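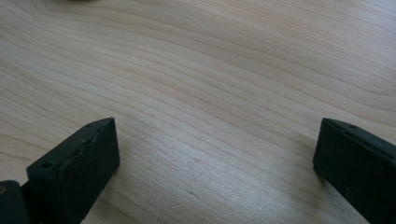

The table top, with light falling on the middle.

Cloltow dining table, light wood, 230 cm
Review by Carola Lindemann

I bought this table in September for our flat in Wakinham, after my sister and her family started to eat with us every weekend. Our old table was good for four people and very bad for eight.

The order went through the Pirihi shop. Delivery took longer than they promised, but the two men who carried it up were friendly and did not scratch the door. You must build the legs yourself. There are 4 long bolts for each leg and a small key in the bag. I needed 40 minutes alone, and I would advise to ask a second person when you turn the table over, it is really heavy.

The surface is smooth and has a soft shine. I like the grain very much, it makes big arches in one part and becomes almost straight in another. My husband wanted a darker wood. He does not complain anymore.

Now the less good points. The bar between the legs is too low, so a tall person hits it with the foot all the time. Also the instructions are only drawings, and drawing 8 shows the leg from the wrong side. I wrote to the shop about this and got a polite answer with no solution.

For cleaning I use a damp cloth and then a dry one. Red wine stayed on it one night and left a weak ring, which went away after I used the Itell oil. The oil smells strong for two days, so open the window.

We sit eight people without touching elbows, if nobody takes the corner by the bar. I would buy it again, but I would first ask them if the bar can be mounted higher.

Four stars from five.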